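Bemach publishes first results of its household robot study

Jilcombe, August 26, 2018 - Bemach today gives the first results of Menon, its study of simple kitchen work done by robots in simulation. The question was short: can a machine tidy a counter yet?

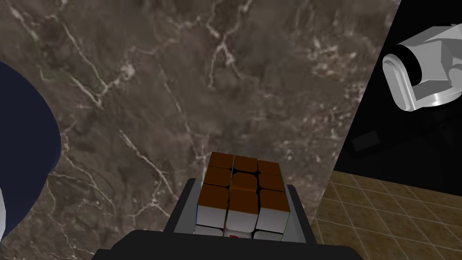 In July the team made 262 trials with 26 small household objects. The robot could put 17 of them in the right place on most tries. Soft things, such as cloths and bags, stay difficult.

"We are glad, but we must be careful," says Sota Honda, project leader at Bemach. "A real kitchen is harder than our computer one, and a person is still much faster."

Tests with real arms will follow at the partner company Vondis.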